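Speaker notes – Stock location in small warehouses
Thulani Mthembu, Dralter
Session length 20 minutes, questions after

Slide 1. Title
Wait for the door to close. State the scope: single-site warehouses, one shift, no conveyor. The Van Wyk site in the data slides has 209 pick locations, and all figures come from there unless marked otherwise.

Slide 2. The problem
A picker's shift divides into travel, search, handling and paperwork. Travel is the largest share at most small sites and the cheapest to change. Layout is usually inherited from the order in which suppliers were signed up. Stock that arrived first sits near the dock whether or not anyone orders it.

Slide 3. Terms
Slot: one addressed location. Zone: a group of slots served from one aisle entry. Velocity: order lines per week for an item. Stress that velocity counts lines. An item that sells 90 units on one line has a velocity of one. 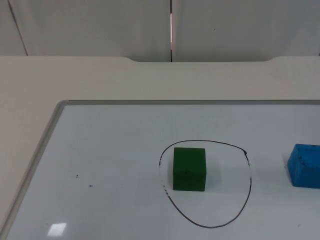 Slotting by velocity assigns the fastest items to the slots with the shortest walk from the packing bench. Keep item and slot as separate records in the system, each with its own key. The green cube inside the drawn loop is enough to make the point: the loop is the slot, the cube is the item, and moving the cube does not redraw the loop. Sites that write the item code on the rack label lose this separation and have to relabel on every change. Spend a full minute on this, it comes back on slide 6.

Slide 4. Measuring travel
Use walked distance along aisles. Straight-line distance understates the cost of any slot behind a rack end. Measure from the center of the bench to the slot face, once, and store the value with the slot. Repeat only if racking moves.

Slide 5. Re-slotting interval
Weekly is too often. The labor spent moving stock exceeds the travel saved. Van Wyk runs it monthly and caps each run at 5 swaps, ranked by expected saving. October is skipped because inbound volume leaves no free slots to swap through. 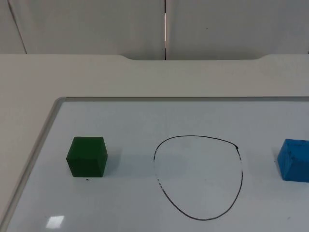
Shireen Potgieter objected at the rehearsal that a fixed cap hides a bad starting layout, and that a site slotted at random should do one large move before any monthly routine begins. She would put that on the slide. Accepted – say it aloud here, slide text to follow.

Slide 6. Failure cases
Items ordered together but slotted far apart. Velocity alone will not catch these; run a pair count on order lines first.
Heavy items. Waist height takes priority over distance.
Near-identical packaging in adjacent slots. Search time and mispicks go up. Leave one slot of something different between them.
Temporary overflow. If overflow has no address, the system reports a shortage while the stock is on the floor. Refer back to slide 3.

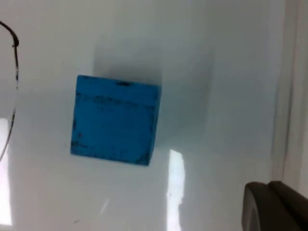 Fig. 3. Blue block with scuffed paint, seen from above.

Slide 7. Condition and rotation
Slotting changes disturb rotation. When an item moves, the remaining stock goes to the front of the new slot and later receipts go behind it. Damaged units come out at the time of the move and get a hold code. Kenta Hamada has the Stultis hold-code table if anyone asks for it. Do not open it on screen, the type is too small.

Slide 8. Questions
Likely ones: seasonal items (separate list, reviewed by hand), returns (treat as receipts), cost of software (a spreadsheet is sufficient at this size). Handouts are with Palesa Molefe at the side table. Laptop goes back to the desk by Thursday.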